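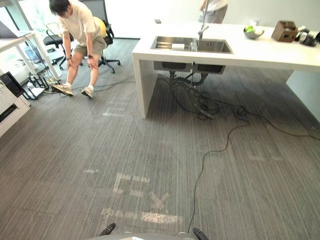
From: Iman Zaki
To: Clistbridge office list
Date: 17 Jul 2026
Subject: Re: Kitchen end of the second floor

> Can we settle what stays by the island? I'd like
> the desk by the window moved before October, and
> the cables off the carpet.

The desk can go to Seltoldale. They have room for it and will pay the 70 for the van. The two black chairs stay, including the one with the yellow cushion.

Cables are a separate job. Tazi quoted 286 to run them along the wall — Draller wanted 200 but won't do Fridays. I'd go with Draller.

Please rinse your glass and put it away when you use the sink. Cloths go in the wash bag by 9 on Mondays.

Iman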